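Grasping group, June meeting

Present: Faisal Malik (chair), Ye-seo Shim (minutes), Prendholm bench team, Rana project lead by phone
Apologies: Ullel purchasing

**1. Minutes of the last meeting**

Agreed with one correction. Under item 4, the controller licence is charged to the Rana budget and not to general spending. Ye-seo has changed the shared copy.

**2. Actions carried over**

- Faisal to get a second quote for finger pads. Done, sent round before the meeting.
- Ye-seo to write up the naming rules for simulation runs. Draft only. Carried over.
- Prendholm to confirm the payload limit on the long wrist. No answer yet. Carried over.

**3. Gripper comparison in simulation**

Faisal reported on the screwdriver and bracket task. The batch finished overnight and gave 2,272 usable runs, split between the present parallel fingers and the Zutar fingers. Both sets ran on the same controller settings, with the bracket and the tools put down in a new position for each run.

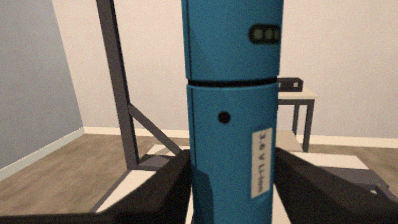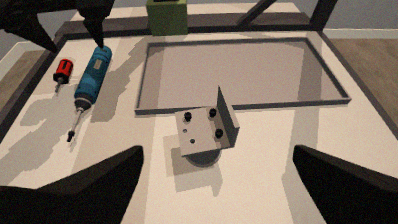
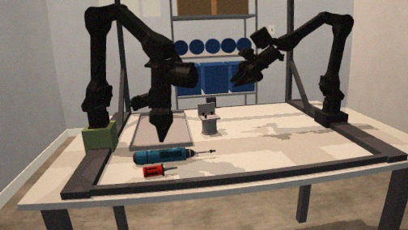
The Zutar fingers came out ahead on picking up the tools and level with the present ones on everything else. Most of the gain was on the smaller screwdriver, where the present fingers tend to close too high and tip it over. With the blue screwdriver the question is where along the body to hold it. Faisal pointed to the close view, with the fingers on the lower section and the seam above them, and said he would like that taken as the standard grip for both sets. The controller at present picks its own height, and a grip across the seam was behind a good share of the slips in the log. Ye-seo asked whether the real tool would be stiff enough at the joint for this to matter on the bench. Prendholm will check.

The bracket was discussed next. Two of the screws standing in the plate are a fair test of reach, but the one close to the base of the flange is awkward for a wide finger. Ye-seo had gone through the runs that stopped early and found 16 where a finger met the flange before the tool was in line. She suggested coming in from the open side of the plate. Agreed to try this before any change is made to the finger shape.

The Rana lead asked if friction on the finger pads had been measured or guessed. Faisal said the value came from the supplier's sheet for the old pads and was used for both sets. The group agreed that this weakens the comparison and that the result should not go outside the group until the Zutar pads have been measured.

**Decision:** keep both sets of fingers in the trial for one more batch, with fixed grip height and measured friction.

**4. Cameras**

Ye-seo has compared the wrist view with the fixed view of the whole table. The wrist view is better for the last part of the approach but loses the bracket when the tool is lifted in front of it. The fixed view keeps both arms and the tools, but small parts are hard to pick out at the present resolution. She proposed feeding both to the controller and dropping the fixed view to a lower rate. The cost is 30 milliseconds per step on the present machine. Faisal thought this was acceptable for the trial but too slow for the bench.

Left open until the next batch has been run.

**5. Bench time at Prendholm**

Prendholm can offer 6 mornings. The group would need to bring its own fingers and a spare controller. Ullel is holding the order for the spare until the pad quote is signed. Faisal will sign it this week.

**6. Actions**

- Faisal: sign the pad quote; fix grip height in the controller settings.
- Ye-seo: rerun the early stops with the new approach; finish the naming rules.
- Prendholm: measure pad friction on both sets; check the joint on the real screwdriver; confirm payload limit.
- Rana lead: move the licence charge to the right budget line.

**7. Any other business**

The log folder is nearly full. Please delete test runs that are not part of a batch.

Meeting closed at 3.40 pm.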